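3.2 보안 검색 절차와 승객의 선택

본 절에서는 공항 보안 검색 과정에서 승객이 신발을 벗는 단계를 다룬다. 선행 연구는 전신 스캐너의 방사선량과 사생활 문제에 집중해 왔으며, 신발 검색이 대기 시간과 승객의 거부 의사에 미치는 영향은 상대적으로 적게 논의되었다. Onyshchenko의 분류에 따르면 검색 절차에 대한 승객의 반응은 수용, 조건부 수용, 거부로 나뉜다. 본 연구도 이 분류를 따르되, 조건부 수용을 다시 '설명 요구'와 '대체 절차 요구'로 구분하였다.

설문은 Citach 공항과 Indov 공항의 국제선 출발 구역에서 실시하였다. 응답자는 모두 2,000명이며, 만 19세 미만과 승무원은 제외하였다. 설문지는 한국어와 영어로 작성하였고, 문항은 15개로 구성하였다. 응답자는 검색대를 통과한 뒤 탑승구로 이동하기 전에 설문에 참여하였다. 두 공항은 신발 검색 기준이 서로 다르다. Citach 공항은 굽이나 밑창이 두꺼운 신발에 한하여 탈화를 요구하고, Indov 공항은 모든 승객에게 탈화를 요구한다. 밑창의 두께는 검색 요원이 육안으로 판단하며, 별도의 측정 도구는 쓰지 않는다.
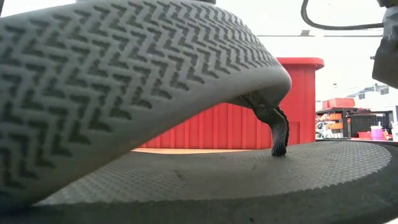 그림 3. 지그재그형 홈이 있는 회색 고무 밑창.

두 공항의 응답은 거부 의사보다 조건부 수용에서 차이가 컸다. Indov 공항에서는 탈화 요구를 그대로 수용한다는 응답이 70%였고, 거부 의사를 밝힌 응답은 매우 적었다. Citach 공항에서는 설명을 요구하겠다는 응답이 뚜렷하게 많았다. 같은 줄에 선 다른 승객은 신발을 신은 채 통과하는데 자신만 벗어야 했다는 점이 주된 이유로 기록되었다. 자유 응답란에 의견을 적은 승객은 100명이 넘었으며, 상당수가 바닥의 위생 상태와 의자 부족을 언급하였다. 건강상의 이유를 든 응답자는 대부분 당뇨병이나 발 수술 이력이 있는 승객이었다. 이들은 앉아서 신발을 벗을 수 있는 공간이 있으면 절차를 수용하겠다고 답하였다.

전신 스캐너에 대한 태도와 탈화에 대한 태도 사이에는 약한 상관만 나타났다. 스캐너를 거부하고 촉수 검색을 택하겠다고 답한 승객도 탈화에는 대체로 응하였다. 이는 두 절차를 하나의 '검색 부담' 지표로 묶은 Kermani 모형의 가정과 일치하지 않는다. 다만 본 조사는 성수기인 2월에 이루어졌으므로 대기 줄의 길이가 응답에 영향을 주었을 가능성이 있다. 검색 요원의 안내 방식도 통제하지 못하였다. 안내 문구의 효과는 Fledov 공항의 자료와 함께 4장에서 따로 분석한다.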